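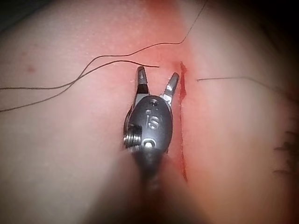 Hanneke Timmermans asks whether the practice pads should be retired by age or by the number of closures made in them, and would prefer that the bench adopt one rule before the next group arrives in June. The entry below records the present position and the work done this afternoon.

Suture bench, Rendthorpe workshop. Entry opened 14.10.

Stock. The cupboard holds pads from two suppliers, Golico and Masanja. The Golico pads are the softer of the two and tear sooner when the thread is drawn up tightly. The Masanja pads hold a stitch better but are stiff when taken straight from the cold store, and should be left on the bench before use. Batch 443 (Masanja) is now open. Batch 535 remains sealed.

Incisions. A single straight, vertical incision is to be used for all closure practice until further notice. Curved cuts were tried in the spring and gave results which could not be compared from one trainee to the next. The cut is made with a fresh blade, in one pass. Where a second pass has been needed the pad is marked on the reverse and kept for knot tying only.

Thread. Dark thread is to be preferred on the pale pads. Strands are cut to 70 mm for single interrupted stitches; the longer lengths used last term caught on one another and were wasted. Offcuts go in the lidded tin, not the general bin — two were found in the drain filter.

Work done. Five pads prepared and cut. On the third, the edges of the incision gaped at the lower end once two stitches had been placed, and the bites were found to be too close to the margin. The stitches were removed and placed again further out, after which the edges met evenly. The fifth pad split beneath the second knot and has been discarded.

On the question of retirement: age appears to matter less than storage. A Golico pad from the oldest box, kept wrapped, took a full row of stitches without tearing. A newer one left uncovered did not. It is proposed that closures be tallied on the reverse of each pad, and that the Nindumik record sheet be given a column for the total. H.T. to comment.

Outstanding:
Order blades.
Replace the label on the cold store shelf.
Confirm whether order 2000 includes thread or pads only.

Entry closed 16.35.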